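## Hemming blackout curtains without a sewing machine

February 2019

Our street got new lights last winter and the front bedroom has been bright all night ever since. I finally bought blackout fabric, 3 metres of it, in plain black. The shop wanted $99 to hem it. I did it by hand over two evenings and it cost me the price of thread.

Wash the fabric first if the label allows it. Mine shrank a bit along the length, so I was glad I hadn't cut it. Fold the bottom up twice, press it on a low setting with a tea towel on top, and clip it before you sew. Pins leave holes in the coating and the light comes straight through them.
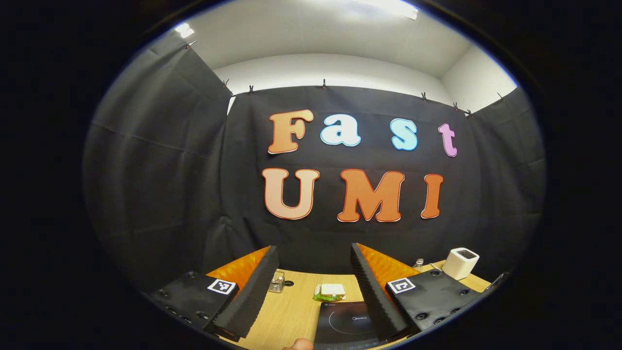 *Black fabric held along the top with small black clips.*

For the top I was going to sew a rod pocket, but Kamrul Howlader from work suggested clip rings and I'm happy with those. I used 16 across the window. With fewer, the fabric sags between them and you get a row of little bright gaps.

The sides still leak some light near the wall. I might try a strip of Velcro on the frame, although the paint there is pretty old and I don't want to redo it before May.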